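Home Cleaning Kitchen Laundry Storage Contact

How to Clean and Reuse Plastic Bottles with Printed Labels

4 min read

Bottles with bright bodies and printed labels are worth keeping when they empty out. You need to get the inside clean and the label off, and both jobs go faster if you do a few bottles in one go.

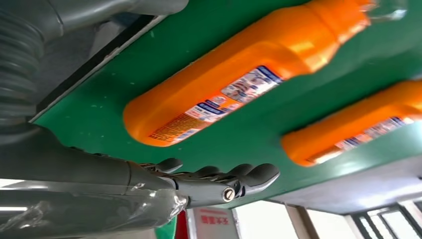 Efa Lougher wrote in to say that she always takes the label off first, while the bottle still has its cap on, and that she has ruined fewer labels and floors that way. I do it in the other order, but her way works fine if you want to save the label.

What you need

A sink or dishpan
Dish soap
Baking soda
Cooking oil, any kind
A bottle brush with a bendable neck
An old plastic card
A dish towel

Before you start

Read the label all the way through. If the bottle held bleach, drain opener, pesticide, motor oil, or anything with a poison warning, stop there and get rid of it the way your town tells you to. Do not reuse it for anything. Bottles that held food or drink can be used again for dry goods. Bottles that held soap or shampoo should only go on to hold household things, never food.

Cleaning the inside

1. Rinse with warm tap water and pour it out. Very hot water can warp thin plastic.

2. Add a squirt of dish soap, fill the bottle a third of the way, put the cap on, and shake for a minute.

3. Pour out, then work the brush down through the neck. Get into the corner where the wall meets the bottom. Residue sits there.

4. Rinse until there are no more suds. Thick soaps can take 5 or 6 rinses.

5. If it still smells, put in a spoonful of baking soda, fill with water, and leave it overnight with the cap off.

Taking off the label

Plastic film labels usually peel. Lift one corner with a fingernail and pull slowly, keeping the film low against the bottle. If it starts to tear, go to the other end and pull from there.

Paper labels need to soak. Lay the bottles on their sides in warm water for half an hour and turn them once — they float, so set a plate on top. Scrape with the edge of the card. A knife will scratch the plastic.

For leftover glue, mix equal parts oil and baking soda, rub it on, wait ten minutes, and wipe. Wash again with dish soap afterward or the bottle will stay slippery.

If the design is printed right on the plastic, leave it alone. Scrubbing only makes it patchy.

Drying

Wipe the outside and stand the bottle upside down on the towel, leaning on something so air can get in. Give it a full day. Wash the cap separately and dry it too. Before you fill the bottle again, write the new contents on a piece of tape and stick it on the front.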